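Mugs again

December 21, 2023

My daughter's robotics club had its end-of-term open evening and I went with low expectations, which I'm sorry to say were about right. The club meets in the back half of the old Clokham print shop and has 8 students. This year's project is called Jarnex. As far as I can tell the name means nothing.

The goal is for two arms to set out and clear a tray of mugs. I asked Tin-yau Chu, who runs the club, why mugs, and he said handles are hard. Fair enough. I then asked what the whole thing cost and he said 2850 dollars, 400 of it on replacement parts - and that's before anyone counts the pizza. 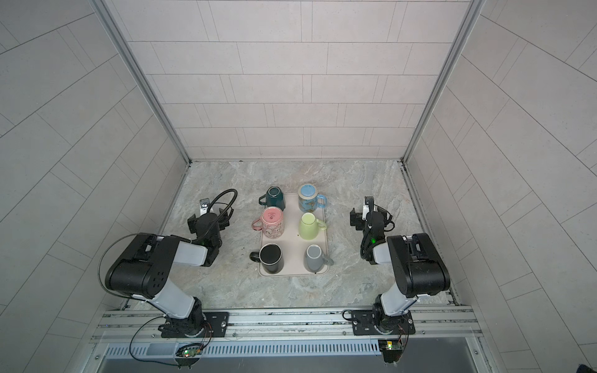 The Jarnex setup, both grippers open and six mugs to deal with.

I will give them the tiles. Somebody cared about those tiles. And the kids know their stuff: one of them talked me through the wrist cameras for ten minutes and never once looked at her notes.

My problem is with the claims. The poster by the door said the system had "learned from 900 demonstrations." Learned what? Every one was done with the same tray under the same lights. I asked if they'd tried it with a mug lying on its side and got a long answer about next term. They want to enter the regional contest in March, where the judges bring their own cups, and I don't see how that goes well.

My daughter says I'm being unfair and that the Tsao team last year couldn't even close a gripper on purpose. Maybe so. I'd still like to see one paper cup before I clap.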